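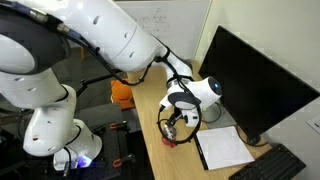 Report on the visit to the Drimgate furniture works, Timstead

Date of report: 31/08/2021

Purpose of the visit

The adult learning service at Jirmont was invited by Kollár Office Furniture to spend a day at its Drimgate works, on the eastern side of Timstead. The service is preparing to refit its study rooms, where most of the desks have been in use since the building opened. The visit was arranged so that staff could see how desks are made and repaired, and could discuss whether the existing furniture might be kept in service. No purchasing decision was to be made on the day.

Arrival and safety briefing

The party of seven signed in at the front office and was issued with ear protection and high-visibility vests. Visitors were asked to wear closed shoes and to tie back long hair. The briefing covered the alarm signals, the marked walkways and the assembly point beside the timber shed. Parking at the works is limited, and groups travelling by minibus should use the lower gate.

Timber store

The works buys most of its hardwood from two mills within a day's drive. Boards are stacked on spacers under cover and left until their moisture content is low enough for indoor use. The store was extended in February, and the older bays now hold timber recovered from demolished buildings. Recovered boards are checked for nails by hand before they go near a saw. A strong smell of resin was noted throughout this part of the building.

Machining and assembly

Boards are planed, cut to width and glued into panels, which stay in clamps overnight. The joints on the standard desk are cut by machine and fitted by hand. The works completed 289 desks in the last financial year, a smaller number than in the year before, as one large order was put off. Staff explained that legs and rails are made in batches, while tops are made only once an order has been confirmed. Colour matching between old and new timber was discussed at some length. Customers are advised to accept a small difference, and most of it fades within a couple of years near a window.

Finishing room

Visitors viewed the finishing room through the glass. The works offers an oil finish and a harder lacquer. The oiled surface marks more easily but can be renewed on site with a cloth and fine abrasive paper. The lacquered surface needs less attention, although a deep scratch generally means that the whole top must be returned. The party had differing views on which would suit a shared study room.

Repair service

This was the most useful part of the day for the service. Desks of any make are accepted for repair, provided the frame is sound. Loose joints are taken apart, cleaned and glued again, and worn tops can be sanded and refinished. The service has 59 desks and a further two tables in the reading area. On the information provided, the works considered that many of these could be repaired, and offered to inspect a sample before preparing a written quote. A repair order of that size would take 60 working days, with collection in two loads so that the rooms could remain open.

Matters for follow-up

The height of the existing desks should be measured before any inspection, as several learners have asked for more knee room. The works can add blocks to the legs at modest cost. The service should also confirm whether the goods lift is available for moving furniture, and obtain sample pieces in both finishes for display at the front counter.

The service thanks the staff of the Drimgate works for their time and for the lunch provided. Copies of the price list and the timber care leaflet are held at the Jirmont office.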